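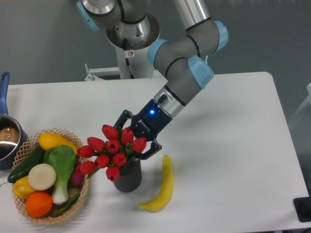
*Artificial tulips in a ribbed vase, with a banana and a basket of artificial produce*

An **artificial tulip** is an imitation of the cut flower of the genus *Tulipa*, made for decoration of rooms, shop windows and tables. It is usually sold as a single stem or as a bunch, and red is among the common colours.

## Form

Most models show the flower closed, in the shape of a cup, because an open tulip is more difficult to imitate. The stem is green and often has a wire inside, so that it can be bent by hand. Leaves are fewer than on the living plant.

## Arrangement
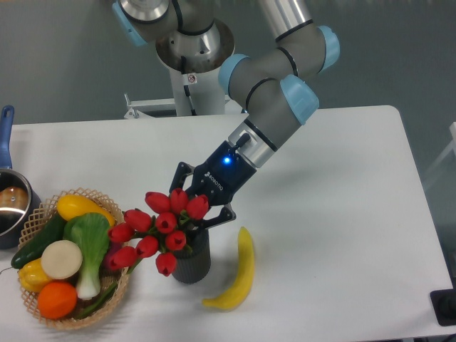

Photo: Celeste Rivadeneira

A bunch is commonly put in a narrow vase, where the stems support each other and the heads spread like a fan. Dark vases with vertical ribs are often chosen for red flowers. The heads may lean to one side - living tulips do the same - and can hang over a neighbouring object, such as a fruit basket.

No water is needed. In a light vase, sand or small stones are put at the bottom to keep it from falling.

## Local production

In Vavness, artificial tulips were made by the workshop Bresavus, which was founded by Torquil Cairns and employed 30 people. Its pattern book lists 65 kinds of flower. The tulip, pattern 814, was sold each February in boxes of 300 stems.

## See also

- Artificial fruit
- Flower arrangement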